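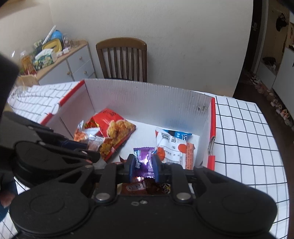

Figure 4.1 Two hand-held grippers at a box of packaged snacks, as recorded by the camera on one of them. A purple wrapper is between the finger pads.

Chapter 4
Gathering Demonstrations

4.1 Where the examples come from

The learning methods in Chapter 3 all assumed that a set of examples was already on hand. We wrote the set as a list of pairs, an observation and the action that went with it, and moved on to the loss function. In practice the list has to be made by somebody, and making it takes up most of the calendar of a manipulation project. This chapter deals with that work.

An example in this book is one complete run of a task, from the starting position to the point where the operator ends the recording. We call it a demonstration. It contains a stream of camera images, the position and orientation of each gripper over time, and the opening between the fingers. Everything the policy will later know about the task has to be in those three streams.

There are two common ways to collect demonstrations. In teleoperation, a person drives the actual robot from a distance, with a leader arm or a controller. In hand-held collection, the person carries a gripper with fingers like those of the robot and does the task directly, as in Figure 4.1. Teleoperation records actions the robot is known to be able to carry out. Hand-held collection is faster and can be done in a kitchen or a hallway, but the motions must be checked afterward against the reach and speed limits of the arm.

4.2 A running case: the Kurano set

We will follow one collection effort through the chapter. The Kurano set was planned by Nayeli Usuga and Mélanie Landry to train a two-arm policy for picking packaged goods out of open containers. It was collected with hand-held grippers in 11 homes, starting in January. The finished set has 391 demonstrations that passed review. Over 900 were recorded.

The gap between those two numbers surprises many students. A small part of it came from plain equipment trouble, such as a camera that stopped writing or a battery that ran down. A larger part came from tracking. The position of a hand-held gripper is estimated from its own camera images together with an inertial sensor, and the estimate drifts when the camera looks at a blank wall or moves too fast. Another 76 runs were dropped for a different fault: the operator had reached into the container with a bare hand to straighten an item before grasping it. A policy trained on those runs would see packages move with no action to explain the motion.

4.3 What the camera has to show

Look again at Figure 4.1. The view is dominated by the gripper's own housings and linkage, and students often ask whether that is wasted area. It is useful area. The fingers appear in nearly the same place in every image, so the network can learn where a grasp will close relative to what it sees. The robot's wrist camera must then be mounted to give the same view. A shift of even a small angle between the two mounts will show up as a steady error at the fingertips.

Packaged snacks make a hard test for this kind of view. Wrappers are shiny, and the bright spot on the purple one is a patch of glare that will move as the camera moves. Packages also overlap, so the outline of a single item is seldom complete. The printing on a wrapper is of little help in choosing a grasp, although a policy may come to rely on it if the same few products appear in every run.

For that reason the Kurano plan called for changes in the contents, the container and the room. Landry's first protocol, tested under the name Susska, changed only the contents. The policy trained on it did well on the table where the data had been collected and poorly on any other. We return to those results in Section 4.6.

4.4 Before you record

Write the task down in one sentence and give the same sentence to every operator. Decide what counts as the start and what counts as the end. Calibrate the finger opening at the beginning of each session and again after any drop or hard knock. Record three trial runs, replay them, and look at the tracked path before going on.

Keep a log by hand as well. The entry for each run should give the operator, the location, the container and anything out of the ordinary. Usuga's log used a single line per run, and the review described in Section 4.5 depended on it heavily.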